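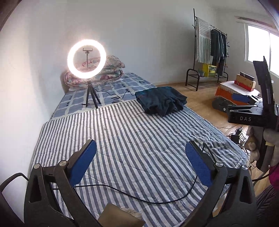

4. Puesto en dormitorio

Vale para cualquier cuarto con cama y un poco de suelo libre. Si os toca cocina, saltad al apartado 5. Si es la primera vez, leed antes el 3 (emparejar pinzas) porque aquí se da por hecho.

Versión revisada el 25 Mar 2024. La anterior, la de las hojas grapadas, a la basura por favor.

4.1 Qué hay que llevar

— 2 pinzas de mano, izquierda y derecha, ya emparejadas
— cables de datos largos, uno por pinza, más otro de repuesto
— adaptador de corriente y regleta
— aro de luz con trípode pequeño
— guantes (talla puesta en la etiqueta, mirad antes de salir)
— portátil con Jesari instalado y abierto al menos una vez en casa
— cinta de tela, bridas, destornillador plano
— prendas de prueba: 14 en la bolsa del club. Devolver 14.

La bolsa se firma en la hoja del armario Fekete al salir y al volver. Quien firma responde.

NOTA. El cargador del portátil no va en la bolsa. Se olvida siempre. Apuntarlo en la mano si hace falta.

4.2 Preparar el cuarto

1. Pedir permiso al dueño del cuarto. Por escrito, el modelo está en la carpeta Proltedard / permisos.

2. Dejar la habitación como está. No hacer la cama de revista, no esconder la ropa del perchero, no quitar las mantas dobladas de la cabecera. Queremos cuartos de verdad, con su desorden. Solo se retira lo personal: documentos, medicinas, pantallas encendidas, fotos de gente.

3. Elegir la zona de trabajo. Lo normal es el tercio de la cama más cercano a vosotros. Colcha puesta, aunque haga arrugas. Las rayas van bien, el seguimiento engancha mejor con dibujo que con tela lisa (probado con colchas lisas en negro: un desastre).

4. Suelo despejado para los pies. Dos personas, dos pasos cada una. Si hay zapatillas, fuera.

5. Ventana. Si entra mucha luz y se ve todo quemado por ese lado, bajar la persiana a la mitad o girar el puesto. Si no hay persiana, seguir y apuntar «ventana quemada» en la ficha. No colgar sábanas.

6. Apuntar en la ficha: tipo de cuarto, ropa de cama, hora, quién lleva qué pinza.

4.3 Aro de luz

1. Abrir las tres patas del trípode del todo. Hasta el tope.

2. Colocarlo en el centro de la cama tirando a la cabecera, más allá de la zona de trabajo. Encima del colchón se hunde un poco, comprobar que no baila apretando con la mano a un lado.

3. El soporte de móvil que lleva dentro del aro se queda puesto y vacío. No se usa en este montaje, y si lo desenroscáis se pierde el tornillo, que ya vamos por el tercero.

4. Llevar el cable de corriente por la sábana hacia el lado por donde se trabaja y de ahí al suelo. Sin tirantez.

5. Encender. Intensidad al máximo si es de tarde, media si entra sol.

PRECAUCIÓN. No apoyar ropa ni mantas contra el aro encendido. Al parar más de diez minutos se apaga.

PRECAUCIÓN. Nadie se sienta en la cama con el trípode encima. Nadie.

4.4 Cableado

Lo que más tiempo se come. Con calma aquí se gana media tarde.

1. Regleta en el suelo, entre la cama y donde va a estar la segunda persona. Adaptador al lado, no debajo de la ropa.

2. Desenrollar los cables de datos enteros antes de conectar nada. Si salen del suelo hechos un ovillo, no pasa nada grave, pero separarlos por lo menos a la altura de los pies.

3. Conectar primero la pinza, después el portátil. Al revés Jesari a veces no la ve y toca reiniciar.

4. Dejar comba. El cable puede caer sobre la colcha en una curva amplia, entre los dos dedos de la pinza si hace falta, siempre que al cerrar no lo pille. Abrir y cerrar diez veces en vacío mirando SOLO el cable.

5. El cable que entra por el lado de la pared queda por fuera del dedo izquierdo. Si roza los brazos articulados, brida floja.

6. Cable del suelo con cinta de tela en los cruces por donde se pasa. En parqué ajeno, cinta de tela y nunca la americana, deja pegamento. Hubo bronca.

NOTA. Si un tirón desconecta una pinza a media toma, la toma no vale. Parar, reconectar, volver a empezar desde 4.6 paso 2. No intentar empalmar.

4.5 Revisar las pinzas

Las dos. Aunque las haya revisado otro.

1. Almohadillas azules: bien pegadas, limpias, sin pelusa. Se limpian con paño seco. Si se levanta una esquina, cambiarla (recambios en el bolsillo pequeño).

2. Tornillos plateados de los brazos: que no sobresalgan y que no estén apretados a muerte. El brazo tiene que moverse solo con el dedo. Si chirría, apuntarlo y ya lo vemos en el taller.

3. Apertura completa. Los dedos se abren en uve, los dos igual. Si uno llega más lejos que otro, recalibrar (apartado 3.4).

4. Panel negro de la segunda pinza: puede quedar un poco inclinado, da lo mismo. Lo que no puede es moverse. Probar con un meneo suave.

5. Ponerse el guante antes de coger el mango. Los guantes gruesos quitan tacto, los primeros minutos se hace todo torpe. Practicar con una prenda antes de grabar.

PRECAUCIÓN. Los huecos triangulares de los brazos pellizcan. Dedos fuera cuando otro está manejando.

4.6 Grabar

1. Prenda de prueba encima de la cama, arrugada, cerca de donde se juntan la colcha y la sábana. Dejarla caer, no colocarla.

2. En Jesari: Nueva sesión > Dormitorio > nombre del cuarto en minúsculas, sin acentos ni eñes. Sí, es absurdo. Está en la lista de arreglos.

3. Comprobar que salen las dos pinzas en verde. Si una sale en gris, mirar 4.7.

4. La persona A se pone frente a la cama. La persona B al lado de la ventana o de donde vaya a dejar la prenda, con su pinza en alto y sin taparle la vista a A.

5. Contar hasta tres en voz alta. Empezar.

6. Secuencia: acercar — abrir — coger por un borde — levantar — estirar sobre la colcha — doblar — soltar. Despacio. Más despacio de lo que creéis.

7. Al soltar, quietos un par de segundos con los dedos abiertos antes de cortar. Esto se olvida muchisimo y sin esa pausa hay que tirar el final.

8. Guardar, poner nota (bien / regular / mala) y comentario corto. «Se me cayó» es un comentario perfectamente válido.

9. Siguiente prenda. A las 10 tomas, cambio de puesto y descanso de muñecas.

Las tomas malas NO se borran. Se marcan como malas y ya. En el disco del club hay 3.889 tomas de dormitorio y de las malas también se aprende, pregunten a quien hizo el clasificador de fallos el curso pasado.

NOTA. Si se coge colcha junto con la prenda, seguir hasta donde se pueda y marcar regular. Pasa mucho con telas oscuras y finas.

NOTA. Para las tomas largas (de la cama al perchero) hace falta el cable de repuesto y una tercera persona llevándolo. No lo hagáis dos solos.

4.7 Si algo falla

Pinza en gris. Sacar y meter el cable por el lado de la pinza. Sigue igual: otro cable. Sigue igual: reiniciar Jesari. Si ni así, apuntar el número de la pegatina y escribir a Orsolya Kun por el grupo, con foto de la pantalla.

Las dos en gris. Casi siempre la regleta, tiene interruptor y se pisa.

Imagen que parpadea. El aro. Subir o bajar un punto la intensidad.

El seguimiento se va. Se nota en que la línea de la trayectoria pega un salto. Mirar si la pinza apunta demasiado rato a la pared blanca. Las paredes lisas no dan nada a lo que agarrarse; mantener algo de cama o de muebles a la vista.

Apertura que no llega a cero. Pelusa en la almohadilla o calibración vieja. Primero la pelusa.

Disco lleno. Parar. No borrar nada de nadie. Avisar.

Guante enganchado en el mango. Soltar la pinza sobre la cama y sacar la mano despues. Sin tirar.

4.8 Recoger

1. Cerrar la sesión en Jesari y esperar a que salga «Guardado». No cerrar la tapa antes.

2. Apagar el aro, dejarlo enfriar, plegar patas.

3. Desconectar portátil, luego pinzas. Cables enrollados en círculo grande, con velcro. No alrededor de la mano, no alrededor de la pinza.

4. Pinzas a su caja con los dedos cerrados y la espuma entre medias.

5. Contar prendas. La ropa del dueño del cuarto se parece a la nuestra y ya nos hemos traído un jersey que no era. Las del club llevan una puntada naranja en la etiqueta.

6. Quitar cintas del suelo. Dejar la cama como estaba.

7. Firmar en Fekete. Copiar la sesión al disco esa misma tarde.

4.9 Turnos y para quién es esto

Las sesiones de dormitorio cuentan para la nota de proyecto y también para la muestra de Skimorero, que es en abril. Lo que no esté copiado al disco antes del cierre no entra en el entrenamiento, por mucho que esté en vuestro portátil.

Cada pareja apunta sus huecos en la hoja compartida. Si cambiáis turno, cambiadlo también en la hoja. Dudas de cableado, al grupo. Dudas de permisos, a Orsolya en persona, no por mensaje.

Sigue en el apartado 5, Puesto en cocina.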